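How the Lutus Got Its Own Room: My Term Project on the Roltmont Motor Museum

I'll admit I picked this topic because my uncle once owned a Lutus, and I grew up hearing how it never started in June. My marks for the proposal were better than I deserved, so off I went to the Roltmont Motor Museum with a notebook and a sandwich.

The museum started in an old tram shed. The local car club had 4 cars and a leaky roof, and for years you could only get in by ringing the bell and hoping someone was out the back. Subira Kaijage, who looks after the archive now, let me go through the original visitor book. The first summer has 391 names in it, and quite a few of them are the same family coming back (the kids' handwriting gets better as you turn the pages, which I loved).

The Lutus was built across the river at the Vollness works. It was a small two-door sedan with a rear engine, and the factory only ever made 1,001 of them before the place switched over to farm trailers. I spent ages trying to find out why they stopped at such a funny number. Gervásio Caldeira worked on the line as an apprentice and told me the last one was put together from leftover parts for the paint foreman – I couldn't find it written down anywhere, so please treat it as a good story.

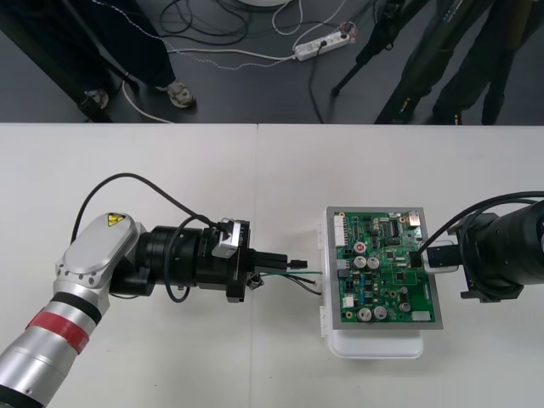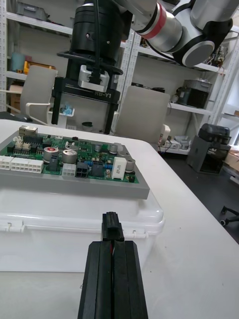
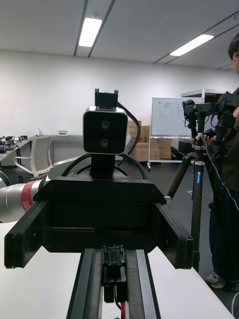 My favourite part of the archive was the box of letters from owners. People wrote to the factory about everything: sticky doors, heaters that only warmed your left foot, a dog that had eaten the gear knob. One bloke sent the same complaint about his window winder three times and enclosed a stamp each time. Vollness answered nearly all of them by hand, and the copies are still clipped to the originals.

The cars themselves were harder to trace. The museum has a cream one and a dark blue one, plus a stripped shell they call the Ismail car after the farm it came from. Sang Tạ, my project partner, drew up the family tree of the models while I did the interviews. We argued over whether the van counts as a separate model. I say it does, Sang says it's a sedan with the windows filled in, and we've left both versions in the appendix.

If I did this again I'd start the interviews much earlier. I had 20 people on my list and ran out of term before I got to Odair Figueiredo, who apparently kept the wages books at home in his garage. He has since rung me back and I'm going over there in the holidays anyway, marks or no marks!

Sources: visitor books and owners' letters, Roltmont archive; my interview notes with Gervásio Caldeira; model list by Sang Tạ.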